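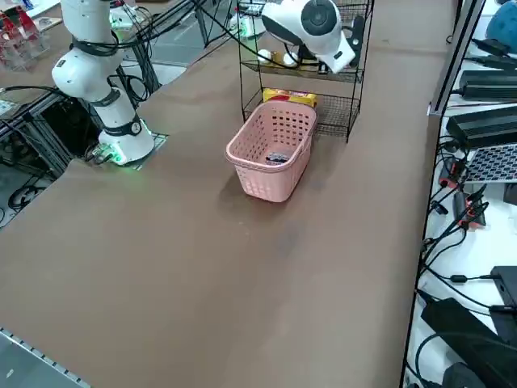 *Por el equipo de Sistinico · Preguntas frecuentes sobre cestas, rejillas y despensas pequeñas · Revisado en marzo*

Nos escribís mucho (¡y nos encanta!) para preguntar por la cesta rosa y la rejilla negra de alambre, así que hemos ido juntando aquí las dudas que más se repiten. Si la vuestra no está, mandadla sin vergüenza, que esta página crece a base de vuestros correos.

## ¿Por qué juntáis una cesta y una rejilla?

Porque hacen trabajos distintos. La rejilla es para lo que ya tiene su sitio: paquetes, cajas, la bolsa de aperitivos que uno quiere ver de frente. La cesta es para lo que está de paso, lo que acaba de llegar de la compra o lo que hay que llevarse a otro cuarto. En casa de mi madre todo lo que estaba de paso acababa en una silla, y os aseguro que una cesta es mejor.

## ¿Vale una cesta de la ropa para la cocina?

Vale, si es de plástico y la dedicáis solo a eso. La nuestra es una cesta de lavar de plástico rosa, con agujeritos rectangulares en los lados y el borde redondeado. Pasadle un paño con agua templada y jabón y dejadla escurrir boca abajo. Lo que sea muy menudo (gomas, clips, sobrecitos) metedlo antes en una bolsa o en un tarro.

## ¿Cómo reparto las cosas en la rejilla?

Lo pesado, abajo. Lo que se coge a diario, a la altura de la mano. Y en la balda de arriba, cosas ligeras, aunque con las redondas hay que tener un poco de cuidado: si son huevos, yo los pondría en su cartón o en un cuenco.

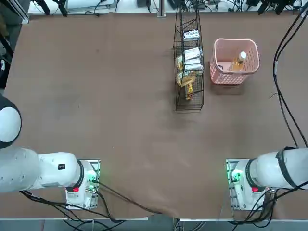
Los paquetes blandos son otra historia, porque se inclinan en cuanto les falta un vecino. Podéis apoyarlos contra una caja o dejarlos tumbados y no darle más vueltas. Las cajas aguantan bien apiladas de dos en dos; con más, la de abajo no hay quien la saque.

## ¿Y las botellas?

En la cesta, de pie y con el tapón bien apretado. Una botella sola tiende a recostarse, así que conviene arrimarla a una esquina o ponerle compañía. Si es de aceite, un trozo de papel de cocina debajo ahorra disgustos.

## ¿Cuánto peso puedo poner?

En los modelos Nakpan recomendamos no pasar de 700 gramos por balda cuando la rejilla va sobre una mesa, y en los Dellgate, de 1000. Si notáis que las patas bailan, quitad peso y probad otra vez.

## La mesa se me llena de marcas, ¿qué hago?

En una superficie mate se nota todo, es así. Levantad la rejilla en lugar de arrastrarla y poned fieltro en las patas. Las marcas flojas suelen salir con un paño apenas humedecido.

## ¿Dónde puedo verlas en persona?

En nuestra tienda de Sirnby, por las mañanas. Preguntad por la referencia 2926, que incluye la rejilla y 3 separadores. La cesta se vende aparte.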